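Leave the bars off until you know what the truck does

I run three tippers and a low loader out of a yard near Merrick, and every spring I have the same argument with somebody about lights and bars. It usually starts when a new lorry arrives. The driver wants it dressed before it has done a day's work, the accessory shop has already sent a price, and there is a feeling in the yard that a plain cab looks unfinished. My view is that a new truck should go to work bare for its first winter, and that most of what gets bolted to the front and the roof should never have been bought.

I should say that I like a well-turned-out lorry. My first one had a full roof bar, a light board and more marker lamps than I could name the purpose of. I polished it on Sunday mornings. I also paid for it, in fuel and in wiring faults, for as long as I owned it, and it took me too long to admit the two things were connected.

Weight comes first. A steel bar with brackets and lamps is not heavy by the standards of a lorry, but it sits on the front axle, and on a tipper that is already the axle you worry about. People who will argue for an hour over the thickness of a body floor will hang a bar on the grille without looking at the plate. I had a driver pulled in for a check at the Skistholm weighbridge with a load of wet sand, and he was over on the front by a small amount. The load was placed badly, so I can't blame the bar for all of it. Without the bar he would have been under.

Then there is air. Anything you stand up above the roof line is pushed through the wind all day. On a truck that spends its life in quarries and on short runs, you can live with that. On a truck that goes down the motorway and back five days a week, you are paying for it every mile. Firms will spend good money on a roof deflector and side skirts and then fit a bar and four round lamps directly in front of the deflector. I have never understood it, and no salesman has ever raised it with me.

The part that annoys me most is wiring. The accessories are mostly well made now. Stainless is better than it was, the brackets fit, and LED lamps draw so little current that the old trouble with melted switches has nearly gone. What has not improved is how the cable gets from the lamp to the battery. A modern cab has its own ideas about what is connected to it. Tap into the wrong feed and you get a warning light, or a lamp that flickers with the engine running, or a flat battery on a cold morning in January. One of mine had a fault that came and went for a whole season. The dealer changed a sensor and then a module. In the end the auto electrician took the headlining down and found a roof cable that had been run over a sharp edge and taped.

The tape was neat. Whoever did it had taken some trouble. He just hadn't used a grommet.

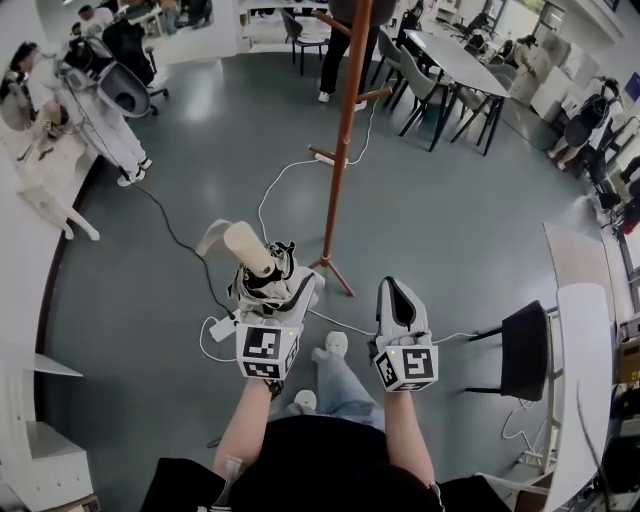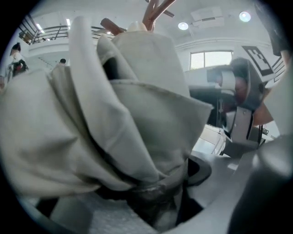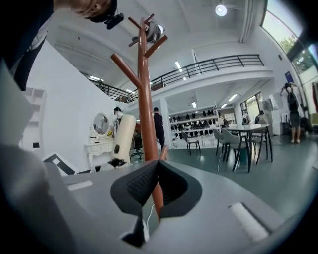
Welington Lacerda read an earlier version of this and told me I was being unfair to the trade. His point was that a badly run cable is the fault of the fitter, and that I was using it to beat the bar. He also said that a grill bar had saved him a radiator when a deer came out of a hedge, and that he would not send a truck up the Flaltidau road at night without extra lamps on it.

He is right about the cable, up to a point. If every bar were fitted by somebody who drilled clean holes, sealed them and ran the loom in proper conduit, I would have less to complain about. But the way these things are sold makes good fitting less likely. The bar is advertised as a job you can do yourself in a morning. The price in the advert is for metal in a box. A decent electrician's time can come to as much as the bar, and when people find that out they do it in the yard on a Wednesday night with a torch and whatever connectors are in the drawer.

On the deer I can only say I'm glad about his radiator. I have seen it go the other way as well, where a knock that would have cracked a plastic panel was passed by the bar into the brackets behind it, and a cheap repair became a costly one. It depends on what the bar is mounted to. Some are fixed to strong points on the chassis and some are fixed to very little. Ask before you buy, and if the seller can't tell you which, go elsewhere.

The lamps on the Flaltidau road are a fair case, and I would fit them too. That is a known job on a known road with no lighting and bad verges. He knows what he needs to see and how far off he needs to see it. Most people buying spot lamps could not tell you either of those things. They drive on lit roads with other traffic in front of them and cannot use the lamps for more than a minute at a time.

There is also a sort of lamp that does earn its keep on nearly any working truck, and it is the one with no glamour at all. A good work lamp at the back, and one down each side so the driver can see his wheels when he reverses on to a site before dawn, will do more than anything on the roof. I would put those on before anything else. I had a set of Flindix ones on the low loader, low down behind the rear axle, and the driver who has that truck now would give up the radio before he gave them up. They don't show in a photograph of the lorry, and I suspect that is why they come last on most people's lists.

So my rule in our yard is that nothing goes on the front or the roof until the truck has been through one winter. The driver keeps a note in the cab of any time he wanted a light and did not have one, and where it was. At the end of the winter we read it. With the last truck the list had 9 entries. Most were to do with reversing, two were about a gateway where he could not see the post on the nearside, and one just said "fog", which no lamp was going to help. We fitted side lamps and a better reversing lamp, and the roof is still bare.

He was not pleased to begin with. Drivers spend long days in these cabs and want them to look like somebody's, and I don't think that should be laughed at. A man who is proud of his truck checks his oil. If a driver of mine wants a bar for no reason except that he likes it, I would sooner he said so, and then we can talk about it as what it is. I have said yes to one. We chose a light one, kept it below the deflector, had it weighed before it went on and paid to have it wired properly, with its own fused feed and a plug so the whole thing can come off if the cab has to be tilted or repaired. It does look good.

What I object to is the pretence that it is all about safety. The word is on every leaflet, and it covers everything from a reversing lamp, where it is plainly true, to a row of amber markers over the windscreen, where I struggle to see it. A buyer who believes the leaflet thinks he has dealt with safety when he has bought the bar. Meanwhile his mirrors are scratched, one of his side markers is out and the steps up to the cab have worn smooth. New step treads are cheap and they stop people breaking ankles. I have not yet seen a truck at a show with a sign pointing out its step treads.

Resale is the other argument I hear, that a dressed truck fetches more. It may do if you sell to another owner-driver with the same taste. My trucks go to a dealer, and the dealer looks at mileage, tyres, gearbox and rust. The last time I traded in a truck with a bar on it he offered me nothing extra and asked whether the roof leaked. It did, slightly, at one of the bolts.

If you have already got the bar, I wouldn't rush to take it off, as you will be left with holes. Check the bolts when the truck is serviced. Look underneath the mounting feet, where dirt and salt collect, and follow the cable as far as you can see it. If it goes through bare metal anywhere, get a grommet round it before the winter.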